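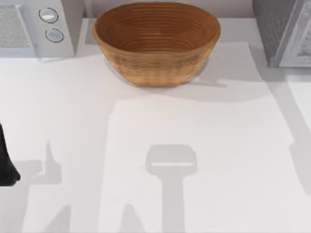 Section 4. First Run in the Kitchen Scene

Welcome to the fun part! By now Tulelex is installed and your team folder from the Gillwood Robotics Club is in place. Work in pairs if you can, one driving and one watching the camera views.

1. Open the Tulelex launcher and choose Kitchen. The first load takes roughly 214 seconds on the club laptops, so be patient.

2. Type your scene seed. For practice, everyone uses 2008.

3. Switch to a gripper view and move in slowly with the arrow keys. 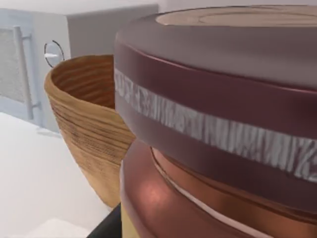

Figure 4-1. Close view of the banded cylinder, with the wooden bowl behind its left edge.

Note: Up close, a large object can hide most of a smaller one. Back off a little and look again — you'll be amazed how much easier it gets.

4. Turn toward the microwave. Set arm speed to Low before you go near the handle.

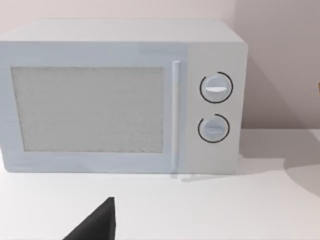

Figure 4-2. Microwave door, handle and both knobs, with the gripper fingertip at lower left.

CAUTION: Do not press Reset while an arm is moving. Your run log will be lost.

5. Press Save Run and add your initials.

Stuck? Ask Aksel Brynjólfsdóttir or Ryan Lambert at the help table. They love a good bug! Scored runs for the Villosside round open in September.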